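4.2 Trying the kit on small, awkward things

We came to the Gretow hand-held kit as buyers first and researchers second. Struan Dunbar had already put two other products through our October trials, and I wanted to know whether this one was worth the shelf space. So we skipped the blocks and cups from Section 4.1 and went straight for jewelry, which I fully expected to be a pain (it was). The job is easy to say: pick up one piece, put it in the box, go on to the next. Figure 3 gives the layout.
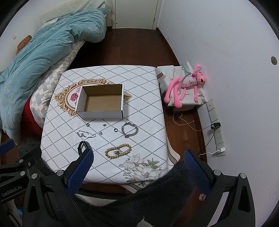

Figure 3. Jewelry task on a patterned tablecloth, with the open box still empty. The pad tips of the hand-held gripper are in the foreground.

Over the whole trial we logged 1,136 picks, and 298 of them needed a second try. I'd blame the rings for most of that - they're small, they lie flat, and you have to come in almost level with the cloth. The beaded bracelet was a treat by comparison! Chain bracelets landed somewhere in between, mostly because a loop can fold up on you halfway to the box.

My one real gripe is the paperwork. The Schouten export tool stops at 2,000 clips per project, so we split ours between the Likolholm and Zivthorpe folders and merged them by hand on a very long Wednesday. We come back to the merge in Section 5.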